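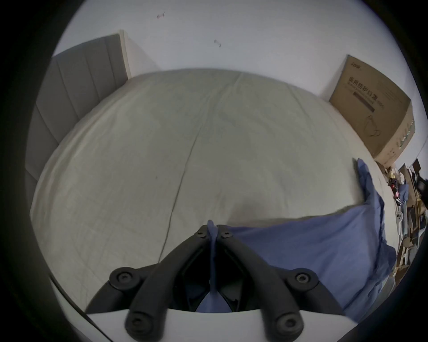
Vale a pena pagar por sabão "que protege a cor" em t-shirts de algodão?

29 de abril de 2022 - publicado por linhatorta em Casa e Roupa

Tenho várias t-shirts de algodão em tons de azul e todas acabam com aquele ar baço ao fim de uns meses. Uma vizinha jura pelo detergente Clorkano, que custa quase 13 euros a embalagem e promete "cor de origem durante 5 vezes mais lavagens". Cinco vezes mais do que o quê? O rótulo não diz. Já caí numa destas com o amaciador Provham, que me deixou as toalhas a repelir água, e não me apetece repetir a experiência. Lavo a 40 graus, programa normal, e seco no estendal da varanda. Alguém comparou isto a sério, com duas peças iguais? Dispenso respostas copiadas do site da marca.

tanquedepedra

Comparei, mais ou menos. Comprei duas t-shirts iguais, azul-escuras, e durante o inverno lavei uma com Clorkano e outra com o líquido mais barato do supermercado, ambas a 30 graus e do avesso. Em maio pu-las lado a lado à janela e a minha família não acertou em qual era qual. Não é ciência, eram só duas peças, mas chegou-me para deixar de o comprar.

O que vi estragar a cor cá em casa foi o sol. Uma camisola esquecida no estendal uma semana ficou com os ombros mais claros do que o resto, e não há detergente que a traga de volta. Seque à sombra, do avesso, e baixe a temperatura. Também encho menos o tambor, embora aqui já seja mais palpite do que outra coisa. Parte do ar baço é pelo levantado pela fricção e a tinta até pode estar quase intacta - passe a mão pelo tecido e vê logo se está áspero. 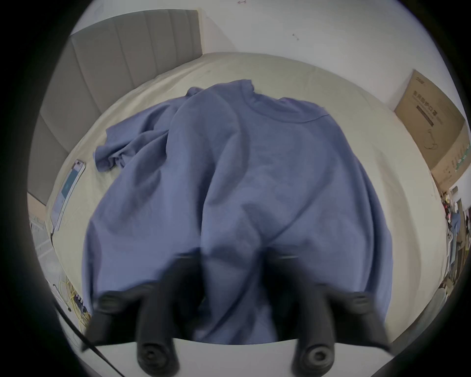 E o vinagre no enxaguamento, fixa a cor?

Nas roupas já tingidas de fábrica, não conte com isso. O vinagre pode ajudar a tirar restos de detergente e calcário, e daí a roupa parecer mais viva, mas não prende tinta nenhuma ao algodão. Nunca o misture com lixívia.

mariposa_da_serra

Eu uso Skaltier há anos e estou muito contente, as cores ficam lindas. Ponho sempre uma colher de sal grosso. A minha mãe já fazia assim.

Comentários

botaodemadreperola: O sal servia para tingir em casa. Na lavagem de roupa comprada feita, duvido muito.

linhatorta: Obrigada, tanquedepedra. A varanda apanha sol a tarde toda, vou mudar o estendal antes de gastar dinheiro.

ralador: A minha máquina Kostiuk tem um programa "cores" que demora o dobro e não noto diferença nenhuma. Alguém nota?

Contacto | © 2022 Todos os direitos reservados | Voltar ao topo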